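Keria Grasp Study: Frequently Asked Questions

What did the study test?
Whether a policy trained only on hand-held gripper recordings could pick up clear and glossy household containers. We recorded 411 demonstrations over 20 sessions.

Who ran it?
Mélanie Li and Kibet Owino, at the Troltberg lab.

Did you use any robot data for training?
No. The arm was used only for testing, with the same finger design.

How many objects were held out?
Eight. Four of them were transparent.

Can I get the recordings?
Yes. Write to Kibet Owino for access. The current release is dated October 30, 2023.

Does pad wear affect the results?
Pad wear is the variable we controlled least. We did not replace pads on a fixed schedule, so grip friction varies between sessions. Fraying along the inner edges of both pads, with loose fibers at the lower corners, is the kind of wear we log as "heavy." Sessions with that label are marked in the index, and you can leave them out when you train.

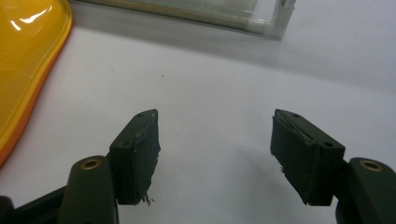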